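August, lab notebook, Vumerley bench, 2:40 pm

Picked up the two-gripper collection where Nelu Vlad left it. Running total is 1,376 episodes, which sounds like a lot until you sort them by task and see how many are the same reach from the same side. Hefin Vaughan wants 60 more before we retrain. I'd sooner throw some out. We've added data twice now on the Pullerard task and the held-out score has barely moved.

Did 36 this session. Dropped 2 where tracking jumped at the start.

Things I don't trust:

Start poses. We say they're varied. Plotted them and they sit in two clumps, one per operator. The model will learn who is holding the thing.

White tabletop. Low texture, and I suspect that's where the pose drift comes from. Nelu says the lamp base and the table edge give the tracker enough to hold on to. Maybe. I'd like to see that with the lamp out of view before I believe it.

Shadows. The other person's hand and gripper throw a soft one right across the work area. If it's in every training clip and gone at test time, we've taught the policy to wait for a shadow. Magagula had the same worry in their notes and never checked it.

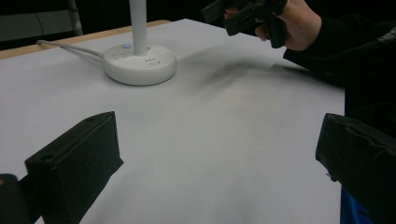
View from one gripper, jaws open and nothing between them. Second gripper at top right, lamp base at left, shadow across the table.

Next: rerun the Cestetbridge split with one operator held out. If it falls over, no more collecting until the start poses are fixed. Hefin to say which checkpoint, I have three with the same name.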